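Yimyam Community Boards > Home & Office > Tidying and Organizing
Thread: The shared office has eaten itself. Where do I start?

oltia_mornings
Posted in January, 8:15 am

Hello all, longtime reader, and I finally have a mess worth posting. I look after the day-to-day of a small office (we share one big room, pale tile floor, desks in a long run against the shelving) and over the holidays I promised everybody I would get the place feeling nice again. I have one afternoon when most people are out and a budget of 70 dollars, and I'd love some advice before I go in there and start moving things into slightly different piles, as I did last year!

My main trouble is the long desk. It started out as a clean work surface with monitors on it and now it's also where cables go to retire. Then there's the big white metal shelving behind it, full of cardboard boxes, and I could tell you what's in maybe half of them. And the chairs, oh my goodness, the chairs. We have more chairs than we have people on a normal day and they drift all over the floor like cows in a field.
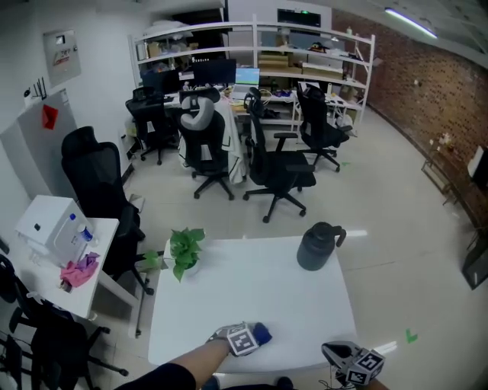 My own feeling is that the shelves should come first, so that the desk clutter has somewhere to land. But my coworker (we've been going back and forth on this over lunch for a week) says the desk first, always, and don't even look at the shelves. The one thing we agree on is that the plant stays. It has those big heart-shaped leaves and it is the only thing in the room everyone is fond of.

What would you do with one afternoon?

pantrymoth
Posted 8:52 am

Oh, I love this, welcome out of lurking! I'm with your coworker, I'm afraid. Desk first. I ran the front office of a dance school for years and any time I began with the storage I ended up sitting on the floor at five o'clock reading old newsletters, with every single box open and the desk exactly as it had been that morning.

Take every cable that isn't plugged into something, put the lot in one tote, and write the month on the tote. If anybody needs one, they can go fish it out. Whatever is still in there by summer can go to electronics recycling.

nuta_and_bolts
Posted 9:30 am

Going to disagree with pantrymoth, kindly. Shelves first. If the tiers are stuffed then your tote of cables is going to sit on the floor, and a tote on the floor in an office is there until the building comes down. Clear ONE tier, just one, and then do the desk.

Also please move the heavy boxes down low. I see it so often, the heaviest things end up at shoulder height and up, and the bottom is all bubble wrap and empty laptop cartons. And about empty cartons: keep them through the return window if you must, then flatten them. We had 494 flattened ones go out of our warehouse in one cleanup (yes, we kept a tally, there was pizza riding on it).

pantrymoth
Posted 9:41 am

One tier I can live with. But set a timer, nuta! Thirty minutes and hands off.

Trultico
Posted 10:20 am

Can I put in a word about the chairs? You've got the tall mesh one on this side of the room with its back to the white table, another in the near left corner, and then the rest are over by the desks, one of them turned sideways. One of them already has a garment draped over it, and in my experience that is how it goes with a spare chair. It becomes a closet. At our place I put up a plain row of 8 hooks near the door and the jackets left the chairs within the month, without me having to nag a soul.

Push in the ones that people use every day and see whether another office wants the rest. Somebody always needs a chair. Keep one extra for visitors.

slowkettle
Posted 11:05 am

I'd fight for the little white side table, personally. It's a good size for water bottles and such and it keeps drinks away from the computers. Give it a tray, and fold that pink cloth over a small rail or a stick-on hook on the side so it isn't bunched up in the corner. I'd put the gray jug over there too, if there's room next to the appliance, and then your big white table is free except for the plant.

And speaking of the plant, I see there's a bit of green cutting by the big table as well. Is somebody starting a second one? Heart-shaped leaves make me think pothos or philodendron but I would not swear to it. If it's either of those you can root cuttings in a glass of water and have one on every desk by fall.

nuta_and_bolts
Posted 11:18 am

I'd leave the jug where it is. People put the jug where they sit, and if you move it across the room it'll walk right back.

slowkettle
Posted 11:26 am

Then the tray goes under the jug. I'm flexible about everything but the tray.

oltia_mornings
Posted 1:40 pm

You are all wonderful, and I have read this whole thread out loud to my coworker, who is being a little smug about pantrymoth and is ignoring nuta entirely.

So the plan is one tier with a timer, then the desk, then the chairs. I priced out hooks, a tray, and 4 clear totes with lids at the hardware store and it all comes in under budget if I skip the fancy label maker and use masking tape. I'm going to ask around about the cutting, I have my suspicions who it belongs to.

One more question while I have you. Do you label the lid or the side?

Trultico
Posted 1:58 pm

Side. Short side, facing out. Lids get swapped.

pantrymoth
Posted 2:03 pm

Both! Masking tape is cheap. And come back and tell us what was in the mystery boxes, please.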